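Handard Arm Forum > Faults and Repairs
Thread: Gripper servo drops out mid-cycle, arm carries on as if nothing happened

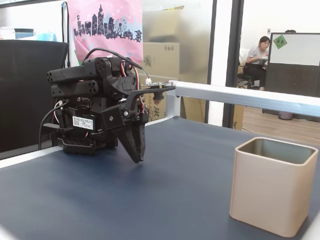

tablefour
Small servo arm, Handard controller, firmware from February. The job is a pick and place loop with a square cup: reach out, close, lift, move it over, put it down, go home. It ran 2,889 cycles with no trouble. Then the gripper servo stopped answering in the middle of a lift. The other joints kept going through the rest of the program, the cup fell about halfway over, and the arm went home and started the next cycle with the fingers shut. It pushed the cup along the table until I hit the switch. The log shows one read timeout on the gripper ID and nothing after that. The cable that loops over the top and comes down to the small board with the white plug is the one I suspect, but I swapped it and got the same fault after 315 cycles. Has anyone seen this?

solder_and_tea
What is the supply voltage at the last servo when the arm is moving? Don't measure it at the supply, measure it at the gripper end. Mine sagged badly when the shoulder and elbow started together.

tablefour
Haven't checked at the gripper end. At the supply it is steady. Will do it tonight.

plorumville_lab
We had this at Plorumville with two arms. It was the cable both times. Swapping it for another one out of the same bag proves very little. Check the crimp on each pin with a light tug. Also look at how much slack there is in the loop when the arm is at full reach. Yours looks fine parked, but parked is the easy position.

solder_and_tea
I don't agree that it's the cable. A bad crimp on the data line gives you scattered timeouts for days before it quits. He has one timeout and then silence. That sounds like the servo resetting or going into overload shutdown.

plorumville_lab
Ours gave no warning at all. One minute fine, next minute gone.

kestrel88
Whatever killed the servo, the bigger problem is that the program kept running. A joint that stops answering should stop the arm. Today it was a cup. If you have people walking past or sitting near the table, I would not run it again until that is fixed.

tablefour
Fair point. I assumed the controller would stop on a lost servo. There is a setting called "hold on comm loss" and it was off. I never turned it off, so I guess that is the default.

baptista_user
It is off by default on the older boards. On the Baptista board it is on, but only for joints 1 to 4, so the gripper would have slipped through anyway. You have to add the gripper ID to the list by hand.

kestrel88
That is a bad default.

baptista_user
It's in the manual. People running long unattended jobs wanted it that way so that one missed read didn't kill the whole run.

kestrel88
Then retry the read a few times and stop after that. Carrying on blind with a closed gripper is not a feature.

tablefour
Update. Measured at the gripper plug while the arm lifts. It dips by more than a volt when the shoulder and elbow start at the same moment – the supply end hardly moves. The servo's error register also had the overload bit set, which I should have read the first time.

solder_and_tea
So it is squeezing too hard and running low on volts at the same time. Lower the closing torque and feed power in at the far end of the chain too. I used a Tranda injector board, any of them will do.

plorumville_lab
I would still replace that cable with a heavier one. A thin cable with a poor crimp will give you a voltage drop too, so we may both be right.

tablefour
Did these: heavier cable, lower closing torque, shoulder starts a little before elbow, hold on comm loss turned on with the gripper ID added. I pulled the gripper plug during a lift to test it and the arm froze in place. It has done 1,000 cycles since then without a timeout. I'm staying in the room while it runs for now.

kestrel88
Good. Test it with the plug out on the way down as well. Mine stopped on the lift but not on the return move, and I had to add the check to both.

tablefour
Will try that tomorrow and post the log.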